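Stalby Community Rugby Program
Progress report to the Boltano Fund
Prepared by Denise Yeoman, program manager
Jun 10, 2019

Period covered

This report covers the second half of the grant, from the winter break to the end of the spring season. The first half was covered in the report we sent in December. Spending is shown in the separate budget sheet and is not repeated in detail.

Players and teams

We set out to register 200 players across the youth and women's sections. We reached that number before the final round of spring fixtures. Most of the growth was in the under-12 and under-14 age groups. The women's section grew more slowly than planned, and we had to borrow players from the Hsueh club for both away games in the north of the county. They were happy to help, but we can't build a season on that.

The under-14 girls played their first full set of league matches. They lost more than they won, and the scores got closer as the spring went on. Tímea Sárközi coached them throughout and will stay on for the fall. She has asked for a second coach at every session, mainly so that the forwards and backs can be split for part of the evening. We agree with her and have put this in the plan for next season.

Coaching and refereeing

The grant paid for 23 people to take the entry-level coaching course. All of them finished the classroom part. The practical part was delayed when the lower field was closed for drainage work, and the last group was assessed in the spring instead of the winter. Chaiwat Yimyam ran the assessments and has kept the records.

Refereeing is still our weak point. We trained two new referees, and both are now taking youth games on their own. Cup weekends are still hard to cover, and on one of them we had to move an under-12 match to the evening. Parents were told late and some of them complained. Fixture changes now go out through the Timance scheduling service as soon as they are made, and Wendy Oakley checks each one against the pitch bookings. 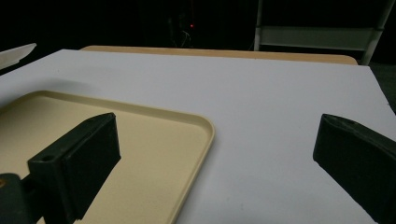 Match-day registration was the other area where we promised changes. At the start of the grant, player cards were checked at the side of the pitch, often in the rain, and kickoffs ran late. Check-in has been moved indoors to the clubhouse, with one table for the home side and one for visitors. The setup is simple: a white tabletop and a beige tray with a low rim do the job, and cards go into the tray as each player signs in. The match manager takes them out to the referee before warm-up. Late kickoffs in the youth section have dropped to the point where the league secretary has stopped writing to us about them.

Player safety

Every youth coach has now taken the concussion awareness session. We changed our rule on return to play so that a player who comes off with a suspected head injury does not go back on that day, whatever the coach or the parent thinks. There were a few arguments about this early on – mostly at festivals, where games are short and people feel there is little harm in it. The rule has held.

Tackle technique was the main theme of preseason for the under-12s. Beverley Cropper wrote the session plans and would like to extend them to the under-14s. Her plans start on the knees with tackle pads and move up to walking pace before any full-speed contact. Coaches from Hsueh have asked to use them, and we have said yes.

Facilities

The drainage work on the lower field is finished. The grass at the clubhouse end has not come back well, and we will keep the youngest groups off it until the fall. The new post pads are in use on both fields. The floodlight repair was quoted higher than we had allowed for, so we have fixed the lights on the training side only. We would like to discuss whether the money left in the coaching line can be moved to cover the rest.

Problems and changes to the plan

The planned summer touch league will not go ahead in its original form. Too few adult teams signed up by the deadline. We intend to run open touch evenings instead, with no league table and no entry fee, and to try the league again next year.

Next steps

Fall registration opens at the end of the summer. Before then we need to confirm the second coach for the under-14 girls, get your decision on the floodlights, and agree on shared training dates with Hsueh for the women's section. Denise Yeoman will send the final spending figures once the last equipment invoice has been paid.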